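Notebook – Elto pick-and-place kit from Vesex, trial unit
November, bench 2, started 9:40

Cell is up with the maple board and the shape blocks on it. Lenz controller is on the shelf below, running the stock software. Target for today is color sorting.

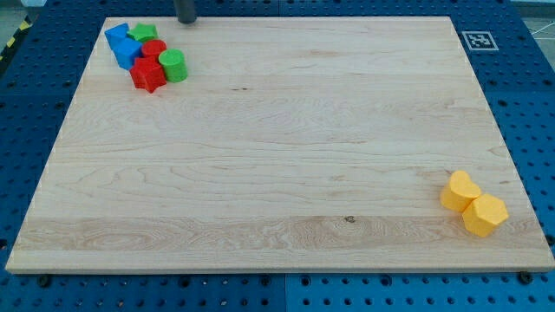
Setup notes

Maple board on the blue pegboard, marker on the pegboard past the far right corner. Calibration against the marker took two tries. The first failed with a timeout and no useful message. The quick-start sheet says to restart the controller, and that did work.

The board has a small knot near the front edge. Watch for false detections there. If it shows up as an object, raise the minimum area in the config and write the new value here.

Block sets: blue, red, green and yellow. The stars and the heart are the ones I expect trouble with, as the default grasp planner assumes parallel sides. Vesex sells a grasp add-on for odd shapes – not in our quote.

Runs

Left the speed at the default 190 mm/s. Log from the morning is 833 lines, most of it repeated status messages. Need a way to turn those down before we leave it running overnight.

Cylinders fine. Stars get picked but come down rotated. Haven't tried the hexagon enough to say.

Price and terms

Quote is some 2000 for the kit, controller included. Support is five months, then a yearly plan. Prostden has a similar kit with longer support but we would have to supply our own controller. Asked both for a written return policy.

To do
– repeat star picks at half speed
– ask Vesex if the log level can be set from the config file
– save the calibration file before anyone moves the board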